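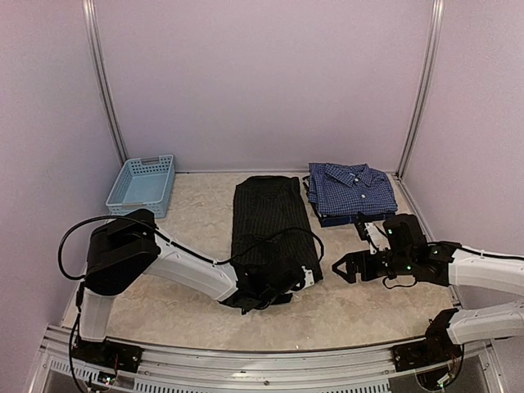

WHAT'S ON / ART & BODIES

I went to Fidcombe for the hot flashes

So I finally made it to the menopause show at the old Hustach building in Fidcombe, and I've been talking everybody's ear off about it ever since (sorry to my whole carpool). It's called Badau, it's a sound piece, and it runs through the end of June. If you only have time for one thing this month, please make it this one!

You walk in, leave your shoes by the door, and get handed a quilted vest. It's heavier than you expect. There are little heating pads sewn in across the chest and up the back of the neck, and they come on whenever they feel like it. I was standing there listening to a woman talk about forgetting the word for "spoon" in the middle of a work lunch when the back of my neck went up like a stove burner. I said a word out loud that I can't put in this newsletter.

The voices are the best part. The artists collected 1438 voice messages from people going through menopause, or just past it, or wondering if that's what this is, and you hear them from speakers hung at head height all over the room. Some are funny. One is just a person breathing and then saying "okay, it's four in the morning again." A few are angry at doctors, and I recognized a lot of that. I was told my own night sweats were probably my comforter. I bought a new comforter. You can guess how that went.

I'd planned on half an hour and stayed for almost two. There's a bench toward the back where the sound gets quieter, and I ended up sharing it with a woman and her grown daughter who were having a pretty frank conversation about vaginal dryness at full volume, with the vests on. I loved them.

Couple of complaints. The wall text is tiny and gray, which for this particular crowd is a strange choice (I had my readers on and still gave up). And the upstairs room, with the Iwasaki sleep recordings, was so warm on its own that I couldn't tell what was the art and what was the building. I skipped out of there early and went back down to the voices.

Practical stuff: it's pay what you can, open from noon, and they only let 18 people in at a time, so there can be a line on the stairs. Get there before 2 if you hate waiting. There's an elevator around the side on the parking lot end. You can do the whole thing without the vest, or ask for one with the heat turned off. They'd like to get to 1000 more messages before the piece moves on, and there's a small booth by the exit where you can record yours. I did one. It's mostly me complaining about my knees.

Wear a tank top. Bring water. And if you go, write back and tell me which voice got you, I want to compare notes.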